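Table Utensils: Sorting and Storage, Round Table
Gallery page, updated 2018-05-01
Compiled by Stela Tănase

Contents of this page: notes on the utensils kept at the round table, how they are grouped, and what goes back where. The page belongs with the Dumitrescu kitchen pages. Drawer stock and knives are on a separate page under Nornard. Item numbers follow the household list, where the utensil section starts at 411.

Scope. Only small utensils for eating and serving are covered. Pots, lids and boards are excluded. Fruit and vegetables are excluded too, although they share the table for most of the year and the October squash usually stays until it is cooked.

Holder. One pink plastic basket, square, openwork on the sides. The openings let air through, so utensils can go in slightly damp, but the openings also catch thin tips. Long chopsticks go in first and lean against the corners. Short pieces go in last. The holder is rinsed once a week and left upside down on the rack overnight.

Chopsticks, wooden, unwrapped. Stored standing, in pairs where pairs can still be made. Plain wooden ones of different lengths are not matched by force; an odd stick is kept for stirring. Check for splinters by running a dry cloth from the thick end to the tip. Rough sticks are sanded with fine paper and oiled, or thrown out.
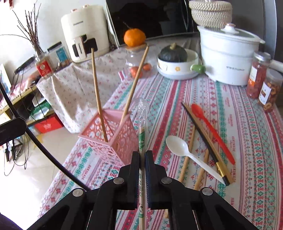

Chopsticks, disposable, wrapped. Leave the sleeve closed until use. An open sleeve counts as a used pair, and the contents are moved in with the loose sticks. Wrapped pairs are never mixed with washed ones in the same compartment. A carton of 2,000 was priced from Stullis and rejected on storage space. Packs of 20 are bought instead.

Chopsticks, black. Hand wash only. The gold band wears quickly if scrubbed with the rough side of a sponge. Lay flat to dry.

Spoons, plastic. White and red, both in daily use. Keep away from the cooker while it is on. Handles down in the holder if there is room, otherwise flat in the Timance tray. Replace when the edge of the bowl turns rough or the handle shows a white stress line.

Tablecloth. Woven, striped in red, pink, teal and white. Small light-colored pieces are easy to miss on the pattern, and the cloth is checked by hand before it is shaken out. Wash cold, inside out, no bleach. The cloth was rotated a quarter turn in the last cleaning to even out wear on the side nearest the chairs.

Sorting order. Wood first, plastic second, coated pieces last. Loose sticks are paired on the cloth before anything goes into the holder.

Open item: a second holder, size 2, for the spoons.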